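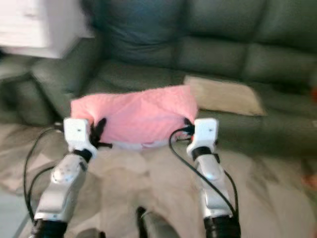 Call for participants: household textile wear study

Kistholm is recruiting 197 households for a study of how cushion covers and quilted throws hold up to ordinary washing. Fieldwork starts in September and runs for 12 months.

Participants receive a set of covers, wash them on their normal schedule and record each cycle in the Gokico logbook. Covers are returned by prepaid mail for abrasion and seam testing.

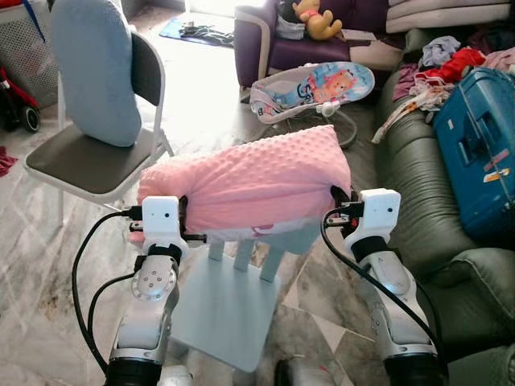 Posted by the Textile Durability Desk, Kistholm | 25/10/2025

Eligibility
Adults 18 or over with a washing machine at home. Households using a commercial laundry service cannot be enrolled. Pets are permitted – note the species on the form.

Payment
$295 per household, paid after the final return. Partial records are not paid.

Data
Logbook entries are stored under a household number. Addresses are deleted when the study closes.

To apply, complete the Bevovine intake form and select "Textile wear".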